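Wukside Shared Workshop: October newsletter

From the robotics bench: the Zonudau gripper

Many members have asked me at the tea kettle what the black thing with orange fingertips is, so the editor kindly gave me some space this month. English is my third language, please excuse if a sentence comes out stiff.

Zonudau is a gripper which you hold in your hand. You squeeze the handle and two fingers close. There is no motor in it for the moment. The idea is that a person first does a task many times by hand, with a camera looking over the fingers, and later the same fingers go on a small arm that should learn from these recordings. The arm is the winter project. The gripper is the autumn project, and it is nearly finished.

I started from the drawings of the Amley hand, which a member of our sister workshop shared with us, and I changed the fingers three times. The first pair was too thick and I could not see what I was holding. The second pair was thin but it bent when I lifted a full mug. The third pair is a flat plate with screws, and it stays straight. Each finger has a small printed square marker near the soft pad. The software finds the two squares in every video picture and calculates from them how wide the gripper is open, so I did not need to put a sensor and one more cable.

The pads took the most time. I print them in a flexible orange filament at 31 millimetres long, with ridges across the surface. Smooth pads were good for boxes and bad for everything else. With ridges they can hold cloth, and cloth is what I want. My aim is folding, because I have two children and a very big pile of clothes at home.

For practice I use a knitted piece in purple. Knitted cloth is difficult in a useful way: it stretches, and when you press into the folds you can easily take two layers when you wanted one. I learned to push both tips down into the cloth first and to close slowly after this.
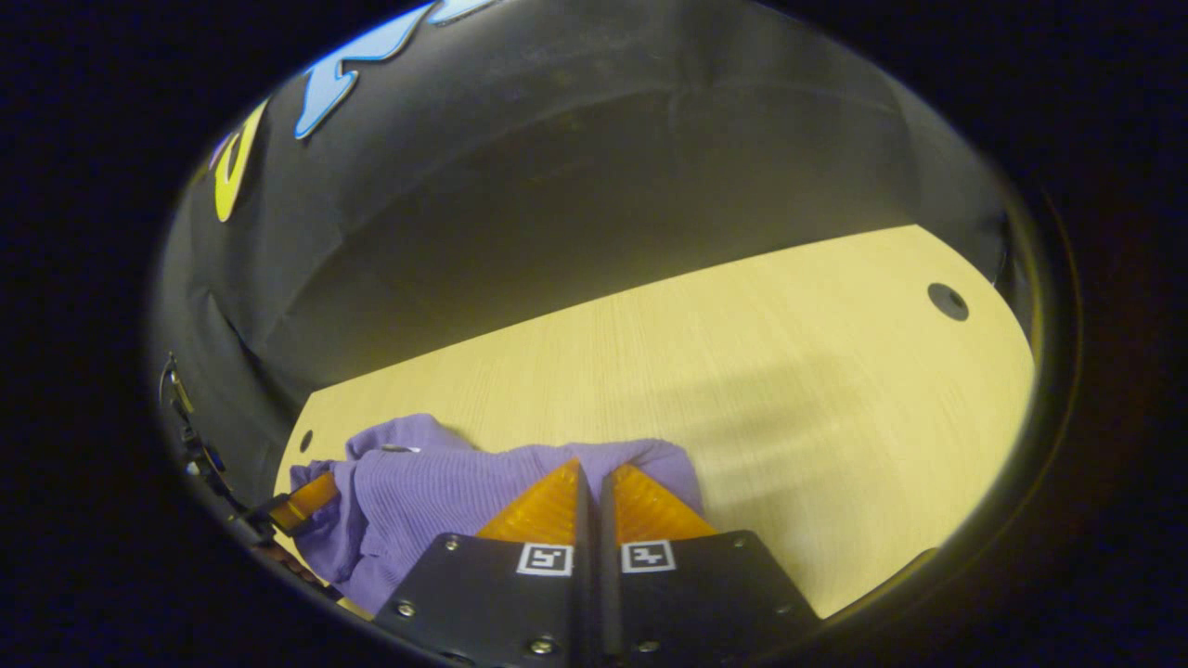
What is recorded so far

At the moment there are 119 good recordings on the workshop computer. I wanted to have 695 before the arm is ready, which was perhaps too brave. One recording takes less than a minute, but setting the cloth again, each time in a different heap, is slow and a little boring. I listen to the radio.

What I still need

If you have old knitwear in a plain colour, please leave it in the Uddin crate beside the laser cutter. Small holes do not matter. Please no buttons, they scratch the pads. I also look for M3 screws, 8 millimetres long, with round head, because our drawer is almost finished and I do not want to take the last ones from others.

The files for the fingers are in the shared folder under Zonudau. If you print the pads yourself, dry the filament overnight and print slowly. My first two came out full of threads and I had to cut them clean with a knife.

I am at the bench most evenings from 18:30. You can come and try the gripper with your own hands, also children from ten years, together with a parent.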